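Marble-pattern worktop, metal edging: seal the back or leave it?

Jayson_Layug
Small bench, marble-pattern top, thin aluminium strip along the back and sides. Printed covering on the walls. Do I seal behind the strip?

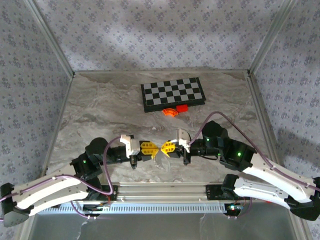

Thread length: 137 words | 6 posts

imacritchie
Seal it. Crumbs and glue get under any strip.

orsolya_sz
Disagree. Silicone drags dirt and greys in a year. Leave a gap you can vacuum.

Jayson_Layug
The pattern is the other problem. Brown veining hides small parts.
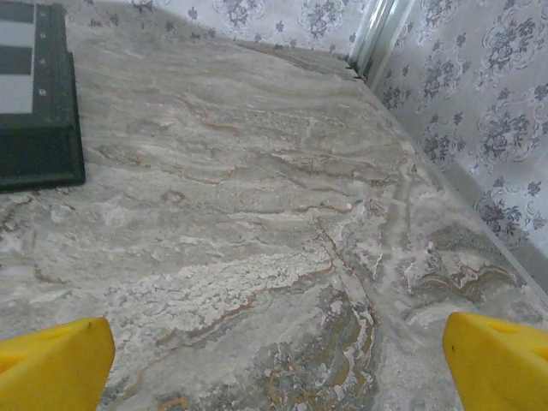 Brown and gold swirls near the front of the top.

Sun-ja Seo
Plain mat, then. I lost 2 springs on a similar top in May. Matt grey, cut to size, no adhesive.

orsolya_sz
A mat moves. Use a shallow tray for the loose bits and keep the board at the back, where it is now.

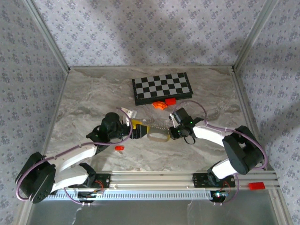
With a tray you can also lift the whole job off when you wipe down, and the strip matters less. I would still not seal it. Ishbel can have the last word on silicone if she likes, but mine came off with a scraper.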